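历史工程遗产保护　讲义
第7讲　砖石炮台遗址的状况调查与日常维护
主讲：Kevin Bermúdez

本讲承接上一讲的测绘部分，默认各位已会使用立面展开图和控制点表。课上只讲其中的第二至第七节，其余各节自读，作业涉及全部内容。术语首次出现时给出解释，之后不再重复。

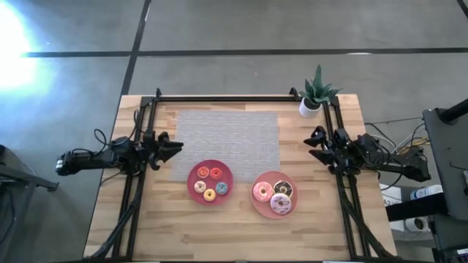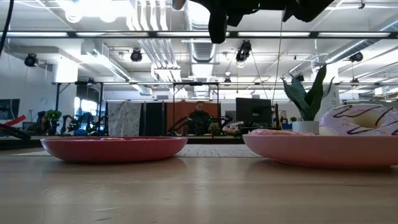 一、范围与基本概念

本讲讨论的对象是已经退役、对公众开放、主体为砖石砌体并带有土工覆盖层的海岸或河口炮台。木构营房、混凝土炮位和水下遗存另有专讲，这里不涉及。

日常维护指按固定周期进行、不改变构件现状形态、不需要结构计算的工作。清理排水口、剪除草本植物、更换失效的临时覆盖物、小面积补勾灰缝，都属于日常维护。拆砌、灌浆、锚固、更换过梁属于修缮，须另行编制方案并报批。两者的界线在现场常常模糊，遇到下列任一情况，一律按修缮处理：

砖石单体需要移位或取出；
灰缝缺失深度超过缝宽的三倍；
裂缝穿过两块以上相邻砌块；
构件下方有通行人员，且构件松动。

干预程度用三个词描述：监测、稳定、修复。监测不触碰构件。稳定允许加入可以撤除的材料。修复会留下永久性的新材料。记录表中每一条建议都必须注明属于哪一级，不得写“处理”“整治”一类含混的词。

真实性和可识别性两个概念在第2讲已经讲过。就灰缝而言，新缝与旧缝在远处应当协调，近看可以分辨，分辨的依据是档案和细部做法，不靠刻意的色差。

二、案例遗址：Litden炮台

全讲以Litden炮台为例。该炮台位于Stamow河口南岸，平面为不规则五边形，由外墙、内墙、两墙之间的拱券掩体和顶部土覆层组成。外墙下部为石灰岩料石，上部为烧结砖。掩体内侧砖墙保留了部分原始石灰粉刷。入口在陆侧，经一段干壕与外部道路连通。

外墙可调查面的展开面积为3475平方米，这一数字不含炮眼内侧面和后期封堵的两处门洞。计算费用和工期时，学生最常犯的错误是把炮眼内侧面重复计入，请核对附表的面积口径。

炮台的建造分为两个阶段。第一阶段的砖尺寸较小，灰缝较宽，砂中有可见的贝壳碎屑；第二阶段砖体规整，缝窄，灰浆颜色偏灰。两阶段的交接线在北立面可以用肉眼辨认，在东立面被后期抹灰遮盖，须敲击辨别空鼓后取样确定。灰浆取样点应避开交接线，否则样品可能混入两期材料。

二十世纪的若干次维修使用了硅酸盐水泥砂浆。水泥砂浆勾缝的位置集中在海侧墙体的下部和炮眼周边。这些位置也是砖面剥落最严重的位置，其机理见第六节。

三、调查单元的划分与编号

墙体按自然分界划为调查单元。自然分界包括转角、炮眼竖向中线、材料交接线、扶壁边线和施工缝。不得按等距网格切分，等距网格会把同一处病害分到两张表上，后续统计无法合并。

Litden炮台外墙划为183个单元。编号由三段组成：立面代号、水平序号、垂直层号。立面代号用一个字母，水平序号从入口处开始，顺时针递增，垂直层号自下而上递增。单元一经编号不再改动；如因坍塌或拆除而消失，该编号停用，不分配给其他单元。

每个单元建立一张主表。主表的字段如下：

编号；
材料及建造阶段；
朝向；
单元面积；
可达方式（地面、梯子、脚手架、绳索）；
病害记录，每种病害一行；
严重程度；
变化趋势；
建议及级别；
调查人、复核人。

变化趋势一栏首次调查时填“无基准”，不得凭印象填“稳定”。有旧照片可供比对的，在备注中写明旧照片的档案号，趋势栏仍填“无基准”，等下一次按规程复测后再改。

拍照须与墙面正交，画面内放置色卡和比例尺，每个单元至少一张全幅、一张细部。斜射光对识别起鼓和剥落有利，正射光对识别颜色变化有利，因此盐霜与生物附着宜在阴天记录，表面变形宜在清晨或傍晚记录。照片文件名以单元编号开头。

四、病害分类与判读

分类采用四组：结构类、材料流失类、沉积与变色类、生物类。各组分别统计，不求总分。把几组相加得到一个“健康指数”的做法在管理文件中常见，但会掩盖需要立即处理的单项。

结构类。包括裂缝、鼓胀、倾斜、错位、拱券下沉。裂缝须记录走向、宽度、两侧有无高差、缝内有无积尘和苔藓。缝内积尘多、边缘钝化，说明裂缝形成时间较长；边缘锐利、断面颜色新鲜，说明可能仍在发展。判断是否活动须依靠测缝标，单次目测不作结论。鼓胀常与墙芯填料含水有关，敲击时声音发闷，外皮与墙芯可能已经分离。

材料流失类。包括灰缝缺失、砖面剥落、粉化、崩角、蜂窝状风化。灰缝缺失以深度和连续长度两项表示。砖面剥落须区分两种形态：沿烧结层理成片脱落，以及自边缘向中心逐渐内凹。后一种形态若伴随灰缝凸出，基本可以判定与过硬的勾缝材料有关。

沉积与变色类。包括盐霜、黑色结壳、锈迹、钙质流挂。钙质流挂的位置指示水的出口，应在图上标出流挂的最高点，沿最高点向内、向上查找进水位置。黑色结壳通常出现在不受雨水直接冲刷的部位。锈迹须追查至金属来源，找不到来源的，注明“来源未见”，不要推测。

生物类。包括藻类、地衣、苔藓、草本植物、木本植物。地衣生长缓慢，覆盖面稳定的地衣说明该处基材近年没有明显流失，清除前应征求生态人员意见。木本植物单独列项，见第八节。

严重程度分为四级。零级为无可见病害。一级为可见但不影响功能。二级为影响局部功能，须列入年度计划。三级为影响安全或正在加速，须在调查当天口头报告，并于次日提交书面记录。三级单元在复核之前应设置隔离带，隔离宽度不小于构件高度的一半。

调查人与复核人须为不同的人。复核抽取比例由课程组统一规定，三级单元全部复核。两人判级相差一级时取较重者，相差两级时共同返回现场重判。

五、水的路径

砖石炮台的多数病害由水引起或由水加剧，调查应从顶部开始。在没有弄清水从何处进入、经何处流动、在何处排出之前，不应提出任何立面勾缝建议。

Litden炮台的设计排水路径如下：雨水落在土覆层上，经土层下渗至拱背防水层，沿拱背坡面汇入拱脚处的谷沟，经埋置于墙体内的竖向落水道下行，从内侧基脚处的出水口排入庭院明沟，再经暗渠排至河岸。路径上的每一个节点都可能失效。

土覆层。兔类和其他穴居动物的洞穴、游客踩出的小径、局部沉陷，都会使水集中下渗。原设计的坡度若被后期堆土改变，积水点将移到防水层搭接薄弱的位置。

拱背防水层。原做法为石板上覆沥青质材料，已无法直接检查。可通过拱腹潮湿分布反推：潮湿沿拱冠呈线状分布，多为防水层开裂；潮湿集中于拱脚，多为谷沟堵塞后积水回渗。

落水道。多数落水道被土和根系堵塞。疏通前应以内窥设备检查，不得使用高压水，也不得使用旋转切割头。落水道内壁的砖和灰浆长期浸泡，强度低，机械扰动可能造成内部坍塌，而这种坍塌从墙面上看不到。

出水口。暴雨后一小时内观察各出水口是否出水，是成本最低的检查方法。将出水与否标在平面图上，未出水的出水口与拱腹潮湿位置叠合，即可初步确定堵塞的竖井。这项观察须至少重复2次，降雨强度不同。

暗渠。末端受潮位影响。高潮位时暗渠末端可能淹没，此时出水口不出水不能判为堵塞。记录表中应同时填写观测时间和当时潮位。

毛细上升是另一条路径。墙根潮湿带的上缘若大致水平，且各立面高度相近，可考虑毛细上升；若上缘起伏明显，应先查地表径流和明沟渗漏。近年在墙根铺设的不透水铺装会阻断地面蒸发，使潮湿带上移。拆除这类铺装、改为碎石带，往往比任何墙面处理有效。

六、灰浆的选择

灰浆的强度应低于砌块，水蒸气透过性应高于砌块。墙体中的水分主要通过灰缝蒸发，盐分也在灰缝中结晶。灰缝逐渐粉化、定期更换，是砌体正常的消耗方式。

以水泥砂浆勾缝后，灰缝的透气性下降，水分改由砖面蒸发，盐分在砖的表层孔隙中结晶，结晶压力使表层剥落。砖面后退，水泥缝凸出，凸出的上沿又截留雨水，过程加速。此外水泥砂浆的刚度较大，墙体因温度变化产生的变形无法由灰缝吸收，应力集中于砖的边缘，形成崩角。水泥本身也会带入可溶性硫酸盐和碱。

选择替换灰浆的程序为：

第一步，取样。从未受风化、未经后期勾缝的部位取样，取样深度应越过表层碳化和污染部分。每一建造阶段、每一朝向分别取样。样品装入干燥容器，写明单元编号和取样深度。

第二步，目测和手工检查。记录颜色、骨料最大粒径、有无石灰团块、有无贝壳或炭屑、手捏是否粉碎。石灰团块的存在提示采用了干法或热拌法消解。

第三步，分析。酸溶法可以得到不溶骨料的级配，但会一并溶掉贝壳和石灰岩骨料。含钙质骨料的样品须先做薄片观察，再决定是否采用酸溶。Litden炮台第一阶段灰浆含贝壳，直接酸溶所得的胶砂比没有意义，往届作业中多次出现这一错误。

第四步，确定胶凝材料。可选的有气硬性石灰膏、加入火山灰质材料的石灰膏、低水硬性天然水硬石灰、中等水硬性天然水硬石灰。海侧下部受浪花影响，气硬性石灰难以在潮湿条件下碳化，宜选有一定水硬性的材料。内侧墙和掩体内部宜选较弱者。

第五步，试样墙。在不显眼处做试样面，每种配比一块，养护后经历一个冬季再评定。评定内容包括开裂、与砖边的粘结、颜色、表面粉化和邻近砖面的变化。

本课程的练习材料为Vandale牌预拌石灰砂浆和Marchal砂场的河砂。采用预拌料是为了让各组结果可比，现场工程的配比须按上述程序另行确定，不得照搬练习配比。

七、勾缝操作

勾缝练习安排在Friday下午。未完成安全培训的学生可以旁听，不得操作。步骤如下。

1. 确认单元编号、作业范围和拟清除的灰缝类型，在照片上用线标出。完好的旧缝不得清除。

2. 清缝。石灰缝用手工勾刀和窄凿，深度为缝宽的2倍，底面剔成平直，不留楔形。水泥缝若与砖边粘结牢固，先在缝中部开出一道窄槽，再由砖边向槽内轻凿。禁止用角磨机切割砖缝。若手工清除会带下砖边，停止作业，该缝保留并记录。

3. 除尘。用软刷和吸尘器，自上而下。

4. 润湿。前一日和作业当日各润湿一次，砖体吸水但表面不得有明水。干燥的砖会迅速吸走灰浆中的水，使灰浆粉化并与砖边脱开。

5. 拌和。灰浆稠度以能在抹灰板上立住、翻转不落为准。加水过多将导致收缩开裂。拌好的天然水硬石灰砂浆应在供应商规定的时间内用完，不得二次加水。

6. 填缝。用与缝宽相当的勾缝条自底部分层压入。深缝分层填筑，下层初步硬化后再填上层。灰浆不得涂到砖面上。

7. 收面。待灰浆达到拇指按压不留明显印痕的程度，用硬毛刷垂直轻拍，露出骨料，压实表层。收面过早会把石灰浆带到表面形成致密膜，过晚则骨料脱落。边缘已磨圆的砖，缝面应略微退入，避免薄边外露。

8. 养护。挂湿麻布，麻布与墙面留出空隙，外侧再加防晒遮挡。养护期间每日检查含水情况。气温过低或预报有霜时不得施工。Litden炮台在February及其前后不安排勾缝。

常见缺陷及成因列出如下，供批改时对照：

缝中部出现细裂纹：加水过多，或一次填筑过厚；
缝与砖边脱开：润湿不足，或清缝底面残留浮尘；
表面发白、质硬而内部松散：干燥过快；
缝面低于设计位置且粗糙不匀：收面过晚；
砖面有白色薄膜：操作时污染，未及时以湿海绵清除。

八、植被管理

土覆层上的草皮是防护层的一部分，目标是维持连续、低矮、深根较少的草本覆盖。裸土比高草的危害大。修剪高度过低会造成草皮退化，表土在强降雨下流失，坡脚淤积又会堵塞明沟。

木本植物按位置分三种情况。

位于土覆层坡面，胸径较小。齐地锯断，保留根桩，涂抹经批准的药剂，待根系腐烂后回填压实。不得拔根，拔根会带出防水层上方的土体，并可能拉断石板搭接。

位于墙体灰缝内。先判断根系是否承担了局部砌块的固定作用。若植株周围的砌块已松动，去除植株前须先做临时支护。茎部锯断后，可见的细根手工剔除，深入墙芯的粗根保留，缝口用石灰砂浆封闭，并列入下一季复查。

位于墙脚外侧。检查树冠是否遮挡墙面、阻碍干燥，检查根系是否进入暗渠。保留与否需与景观价值一并考虑，大树往往出现在历史照片中，去除须经审批。

作业避开鸟类繁殖期。掩体内部如有蝙蝠栖息，所有涉及入口、炮眼和裂缝封堵的工作应暂停，先行取得生态许可。

九、可溶盐

海岸炮台的主要盐类为氯化物，其次为硫酸盐和硝酸盐。氯化物来自海雾和浪花，硫酸盐来自水泥与大气沉积，硝酸盐来自土壤和动物粪便，弹药库曾长期储存黑火药的，硝酸盐来源还应考虑储存物。

现场可用试纸作半定量检测。定量检测须钻取不同深度的粉末样，绘制盐分随深度的分布曲线。表层高、深部低，适合采用敷贴脱盐；表层和深部均高，敷贴后盐分会继续向外迁移，单次处理效果有限，应优先切断水源。

盐霜采用干刷清除，刷下的粉末须收集带走。用水冲洗会把盐溶解后重新带入墙体。表面憎水剂不得用于含盐墙体：水以液态进入憎水层后方，只能以气态离开，盐分滞留在憎水层内侧结晶，整层脱落。往届学生在方案中写入“喷涂防水剂”的，该题不计分。

封闭掩体的通风应谨慎调整。若将长期潮湿的掩体骤然打开，相对湿度反复跨越盐的潮解点，结晶循环次数增加，粉刷层可能在一个季度内严重损坏。应先作连续温湿度记录，再确定开启时段。

十、金属构件

炮眼铁件、门轴、吊环、回转轨道和栏杆为主要金属遗存。嵌入砌体的铁件锈蚀后体积膨胀，在周围砌块上形成放射状裂缝或片状崩裂。记录时须写明嵌入深度是否可知、周围裂缝的数量和长度、锈层是疏松还是致密。

致密的旧锈层有一定保护作用，可保留并加涂微晶蜡。疏松起层的锈须手工清除至稳定层。铁件与砌体交接处不得用硬质材料封死，应留有可变形的封口，并保证铁件上表面不积水。

海侧铁件含氯化物较多，单纯除锈后涂装，漆膜下很快出现点蚀。可拆卸的构件应送实验室脱氯；不可拆卸的，缩短检查周期。喷砂会使邻近砖面失去烧成表皮，不得在原位使用。

十一、土工与地形

外斜堤、干壕和陆侧残存的土垒同样属于遗址本体。土工部分的坡面形态含有射界和遮蔽关系的信息，轻微的夷平就会造成信息损失，且难以从外观上察觉。

侵蚀沟的处理以控制来水为先。在沟头上方恢复草皮或设置临时导流，沟内铺设可降解的植物纤维垫，再以外来的、可与原土区分的填土补平。填土与原土之间铺一层土工织物作为界面标记，并在档案中记录位置。填土来源须检验，不得含有陶片、砖块等可能造成考古误判的杂物。

步道选线应避开坡肩。已有的非正式小径先用移动式围挡改道，观察一个完整的开放季，确认游客习惯改变后再做永久性铺装。立柱、标识牌和围栏基础的开挖须有考古监护，能用配重底座的不开挖。

十二、公众维护日的任务分级

遗址管理方通常每年组织公众参与的维护日。从保护角度看，关键在于任务与参与者的能力匹配，以及监督比例。

甲类任务，无需培训，开工前口头说明即可：捡拾垃圾，耙除道路和庭院的落叶，清扫步道，给木制长椅上油，搬运已剪下的枝条。甲类任务的范围内不得包含墙面和土工坡面。耙落叶时不得耙动坡面表土，这一点应在开工说明中单独讲明。

乙类任务，需在现场接受示范并由带队人员全程在场：清理明沟，修剪坡面草皮，油漆非历史性栏杆，协助填写简化版观察表。清理明沟时挖出的淤泥先堆放在指定的防水布上，由专业人员查看后再外运，其中可能有小件遗物。

丙类任务，仅限受过培训的人员：勾缝、处理墙上植物、疏通落水道、接触历史金属构件、使用药剂。维护日当天不安排丙类任务，避免围观与干扰。

发现遗物时的程序应印在任务单背面：停止作业，不移动，在旁边插旗，通知带队人员。疑似弹药的，不插旗，不拍近照，所有人沿来路撤离，由负责人联系主管部门。

工具发放实行编号登记，收工时逐件核对。遗落在墙顶和炮眼中的工具曾在多处遗址造成坠落事故。割草机和打草机的使用区域与墙根保持距离，打草绳反复击打会损坏墙根软砖，墙根一律手工修剪。

十三、档案

每次维护无论大小均须形成记录。记录至少包括：单元编号，作业前、中、后照片，材料名称与批号，配比，天气，作业人员，与方案的偏差。偏差一栏不得空白，无偏差时写“无”。

材料样品留存一份，密封，标签写在容器外并在容器内另放一张。灰浆试块与对应单元编号绑定保存。数字文件采用开放格式，表格另存纯文本一份。

历次调查的编号体系若有变化，须制作对照表。Litden炮台早期调查使用过另一套按炮眼命名的体系，与现行编号为多对多关系，引用旧报告时应先查对照表，再引用病害描述。

十四、作业

1. 在附图的北立面展开图上划分调查单元，写出每条分界线的依据。

2. 根据附表中的出水口观测记录和拱腹潮湿图，判断哪些落水道可能堵塞，并说明哪些判断受潮位影响而不能成立。

3. 某单元砖面内凹、灰缝凸出、墙根有盐霜，墙顶压顶石开缝。按先后次序列出建议，每条注明监测、稳定或修复。

4. 为一次半天的公众维护日编制任务单，写明任务类别、所需工具、带队人数和禁止事项。篇幅不超过一页。

作业以单元编号为索引提交，照片与表格分开存放。引用本讲义的判级标准时注明节号。迟交的作业只批改，不计入平时成绩。下一讲内容为拱券变形监测，请预先阅读测缝标安装规程，并携带本次作业第二题的草图。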